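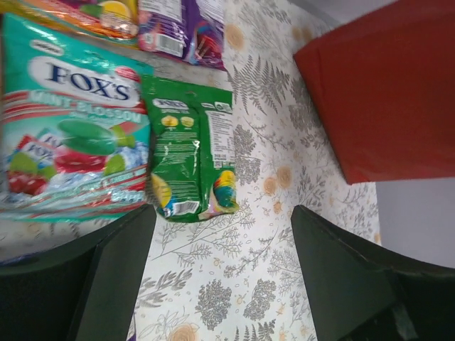
Figure 2. Bagged candy on a printed tablecloth. The Fox's Mint Blossom bag lies at left, with a smaller, crumpled green Fox's bag beside it showing its back.

4.2 What people look at on a candy bag

Candy bags turned out to be the richest group of goods in the whole Floltedon pantry study, and we spent far longer on them than we had planned. Boxes and cans mostly hold their shape when they are set down on a table. A bag does not. It slumps, folds over on itself, and catches the light in a new way every time it is moved, and so the printed surface a shopper sees at home can be very different from the flat artwork the designer signed off on. We find this fascinating, and we think it has been passed over in earlier work on household sorting.

Figure 2 shows how much two bags of the same brand can differ once they are out of the cupboard. Both carry a white oval Fox's logo, but the rest of the information is of another kind altogether. On the teal-and-white bag the product name sits over a band of red and white stripes, with a large, glossy green candy below it, and pale blue icy shapes around the candy. A person glancing at it gets brand, flavor and mood at once. The green bag offers its nutrition panel and its barcode, along with two round yellow candies under the logo. There is still plenty to go on – the logo and the yellow candies are both good clues – but the name of the product has to be worked out or looked for on the other side.

We coded 1,258 placements of candy bags on tables and counters in the Padilla homes. For each one, a coder marked which of the following could be read from a normal standing position: the brand, the product name, a picture of the candy, and any small print. Placements in which the bag had been opened and rolled shut were coded separately and are taken up in Section 4.4.

The brand mark was the most robust of the four. Logos tend to be small and compact, and a single fold seldom hides one completely. Product names fared worse. They are usually wide, often run across the full front of the bag, and lose letters to creases very quickly. Pictures of the candy fell between the two. A large picture can lose a third of its area to a fold and still say "mint" or "lemon" to anyone who has bought the bag before, and we were delighted to see how often the people in our study named a flavor from nothing more than a patch of color.

Small print was the weakest, as expected. The lower part of the teal bag in Figure 2 is a good case: the plastic there is wrinkled and carries white glare, and the small text is blurred. Coders were told to mark small print as readable only if they could copy out a full line of it, and on bags with a shiny finish this was rare. A flat, dull label panel did much better, even on a bag that was crumpled elsewhere.

The surface under the bags matters too. Many homes in the study used printed cloths, and we had worried that a busy pattern would make the bags harder to pick out. For candy this was hardly ever so. The cloth in Figure 2 has gray ferns and leafy branches on white, with small mustard-orange flowers, and the strong teal and green of the bags stand well clear of it. Trouble came with pale packages such as sugar or flour, whose edges could melt into a light floral cloth. The Fladard coding sheet now has a line for cloth pattern, added in June after the first round of home visits.

One more point deserves a mention here. When people sorted their own sweets, they often turned a bag face up before deciding where it should go, and they did so even when they had already said its name aloud. We first coded this as checking. After going back through the notes we now believe it is partly a matter of tidiness, and that people simply like to see the front. In 128 placements the bag was turned over and then left exactly where it was. The Prustoser scheme has no code for a move of this kind, so we entered it as "facing" and kept it apart from true moves in the totals.

Facing was most common with bags that had a bright, full picture on the front. We cannot yet say if the picture invites the turn or if such bags are just easier to recognize as being the wrong way up. The dry goods in the next section, many of them in plain paper with nearly the same print on both sides, give us a first chance to pull these two readings apart.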